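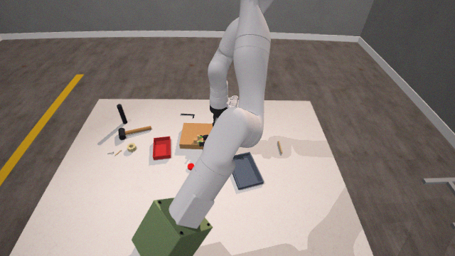

Department of Accounting and Business Law, Prerkeck College

# Chapter 4: Who checks the auditor?

Every company of a certain size must have its yearly accounts looked over by an outside firm. Chapter 3 dealt with what that firm does: the planning, the sampling of invoices, the visit to the stockroom, the report at the end. We now turn to the people who look over the auditor's own work, and to the rules that decide when an audit firm must step aside.

The question matters to anyone who relies on a set of accounts. A bank reads them before it lends. A supplier reads them before it agrees to be paid in arrears. Neither has seen the company's books, and both take the auditor's signature as a reason to believe the numbers. If the signature is given too easily, the loss falls on people who had no part in choosing the firm that signed.

Throughout the chapter we use one running case. Moodley is a maker of garden machinery with 500 staff. It owns a smaller business, Tutico, which sells spare parts by post. Both are audited by the same firm, Vornumik, whose partner in charge is Boonmee Sitthichai. Moodley's finance director is Duangjai Kaewkla. Vornumik has held the audit for 29 years, and it also gives Moodley advice on tax.
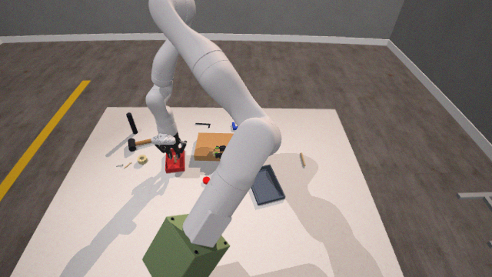

## 4.1 Three kinds of closeness

An auditor can be too close to a client in several ways, and it helps to keep them apart.

The first is money. If one client pays a large share of a firm's fees, the firm will find it hard to say no to that client. Vornumik's local office earns 50 per cent of its income from Moodley and Tutico together. Most rule books would treat a share of that size as a threat in itself, whatever the character of the people involved.

The second is **self-review**. A firm that has helped to work out a figure may later have to give an opinion on it. Vornumik advised on the tax charge in Tutico's accounts and then audited the same charge. The staff may have been different, but the firm's name is on both pieces of work.

The third is habit. After many years the auditor knows the client's staff, likes them, and stops asking questions that a newcomer would ask. Changing the partner every few years is the usual remedy. Changing the whole firm is a stronger one, and it costs more: the new auditor spends much of the first year learning how the business works. 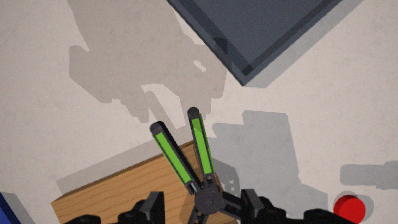 Bushra Gilani, in a seminar on an earlier draft of this chapter, objected that the third point is often overstated. In her view a long-serving auditor knows where the weak spots in the books are, and a new firm may miss them for two years running. Students should weigh this when they reach Exercise 4.2. The research is mixed, and we return to it in section 4.5.

## 4.2 Who does the checking

Oversight of auditors comes from several directions. Inside the firm, a second partner reads the file before the report is signed. Inside the client, an audit committee made up of directors with no day-to-day role meets the auditor without the managers in the room. Outside both stands a regulator, which may call for files, interview staff and impose fines.

These layers do not carry equal weight. The second partner shares in the firm's profits. The committee depends largely on what managers and auditors choose to tell it. The regulator has the most power but sees only a small number of files, usually some months after the report has gone out. 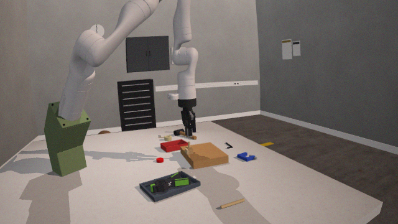
Charoen Somboon put the opposite case in the same seminar, saying that "a regulator who comes late still changes what people write down in the file", and that firms prepare every file as though it might be called for. Whether better files mean better audits is a separate matter, taken up in section 4.4.

### Before you read on

Look back at the facts given for Moodley and Tutico. Write down which of the three kinds of closeness you would raise with Sitthichai first, and which you would raise with Kaewkla. Keep your note, as you will need it for Exercise 4.1.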